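**Ticket:** pose drift on right gripper, locker task
**Opened by:** Upendo Kashindye
**Component:** Koech (pose tracking), Walport (replay)
**Status:** resolved, one follow-up open
**Date:** January 2020

**Problem**

Demonstrations recorded with the two hand-held grippers at the lockers replay badly in Walport. The left trajectory is fine. The right one slides sideways during the approach and ends up to 35 mm away from the door handle. The policy trained on this batch (Gistovby, default settings) learned the same offset and closes its fingers beside the handle.

Batch size is 40 demonstrations. 8 of them show the slide clearly when plotted. We did not see it in the October batch, which was recorded at the table with the same cubes.

**What I checked first**

- Re-ran the hand-eye calibration. No change.
- Swapped the left and right cubes. The slide stayed on the right side, so it is not a bad print or a bent cube face.
- Compared timestamps between the head camera and the gripper logs. Offset is constant through each recording.
- Replayed with smoothing off in Koech. The slide gets noisier and keeps the same direction.

After the cube swap I stopped looking at hardware and went to the geometry of the task. At the table both cubes show the head camera at least two faces nearly all the time. The lockers are taller, and people reach forward with the wrists turned to get the jaws in line with a vertical handle. 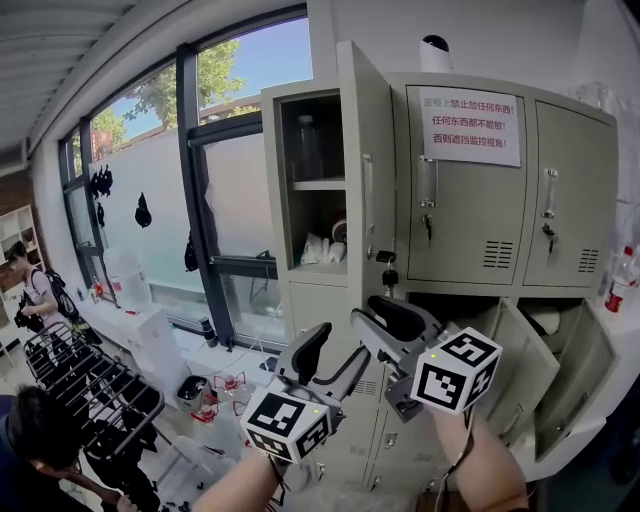

With the wrist in that position the solver can drop to a single marker face. A single square face has two pose solutions that fit almost equally well, and Koech picks the one with the lower reprojection error on each frame separately. When it picks the wrong one for several frames in a row, the filter follows it, and that gives the sideways slide.

I logged the number of faces used per frame for the 8 bad demonstrations. In every one, the slide starts within a few frames of the right cube going from two faces to one.

**Fix**

1. In Koech, keep both candidate poses when only one face is used, and choose the one closer to the pose predicted from the last two-face frame.
2. If single-face tracking lasts longer than 61 frames, mark the segment as low confidence. Zalteretti already reads that flag and leaves the segment out of training.
3. Reprocess the whole batch, including the demonstrations that looked fine.

**Result**

Reprocessed all 40. The slide is gone in 7 of the 8. The last one has a long single-face stretch and was flagged under step 2, so it drops out of training on its own. Worst error at the handle on the others is now 6 mm. Retrained with the same seed and settings, and the fingers close on the handle in replay. I have not run it on the arm yet.

**Follow-up**

Turning the right cube on its mount so an edge faces the camera during a forward reach should keep two faces in view. That needs a new bracket and a new calibration, so I am opening it as a separate ticket. Until then please use the patched Koech build for anything recorded at the lockers, and don't mix old and new processed files in one training set. The output folders have the same name, so check the build number in the log header.

Upendo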